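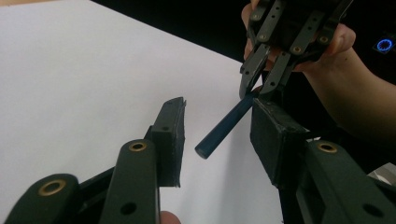 Drollholm Indoor Skydiving Club – Members' Stories

The Second Minute

Tadhg Moynihan had been given two minutes in the tunnel for his retirement, in an envelope, along with a card that everyone at the Turngate depot had signed, including a fellow from the night shift he'd never met. He kept the envelope on the refrigerator all through July. His daughter asked about it every time she called, and every time he told her he was waiting for a good day, as if the weather had anything to do with it indoors.

When he finally drove out to Drollholm he was early, of course, because he had spent his whole working life being early, and he sat in the parking lot and finished his coffee and read the waiver all the way through. Then he read it again. Inside, a girl at the desk found him a blue suit that was a bit snug in the middle and a helmet that pushed his ears flat, and she told him he looked great, which was kind of her.

His instructor was a young man named Flynn Pirihi, who had a soft voice and large hands and had learned to fly in a tunnel called the Ogura, somewhere a long way off. He showed Tadhg the signals on a padded bench. Two fingers out meant straighten your legs. Two fingers bent meant bring them in. A thumb and little finger, wiggled, meant relax.

"You'll see that last one a lot," said Flynn. "Everybody does."

There were 8 of them in the class, most of them from a birthday party, and Tadhg let the children go ahead of him. They went up like scraps of paper over a bonfire, shrieking, although you couldn't hear a bit of it over the fans. The smallest, a boy with a missing tooth, came out and sat down beside him on the bench with his hair standing straight up.

"It's like leaning on a big dog," the boy said.

Tadhg thought that over while the boy's sister took her turn. He'd had a big dog once, a brown, shaggy creature named Pemis who used to stand at the bottom of the stairs so you had to climb over him, and who would take the whole of your weight without complaint if you sat down on the floor to tie your boots. He'd been gone 19 years. It was odd how a thing like that could come and find you in a rubber-smelling room with a helmet on.

So when Flynn beckoned from the doorway, Tadhg crossed his arms over his chest, the way he'd been shown, and leaned.

The first minute was not graceful. His cheeks flapped and his knees came up and he bumped the glass twice, and Flynn's hand kept appearing in front of his nose with the thumb and little finger wiggling away. He was thinking about his elbows. He was thinking about the envelope, and whether he ought to write to the man on the night shift.

Then, somewhere in the second minute, he stopped holding himself up. He let his stomach go, and his shoulders, and the air came up under him, broad and warm and steady – and Flynn let go of the suit, and Tadhg stayed where he was.

He saw the children lined up on the other side of the glass, and the boy with the missing tooth waving both arms. He would have liked to wave back, but he wasn't sure how you steered with only one hand, so he grinned instead, and the wind got in and blew his cheeks up like a trumpet player's.

Afterward he stood at the desk for quite a while, still in the suit, asking the girl what time they opened in the morning.

Posted 9/3/22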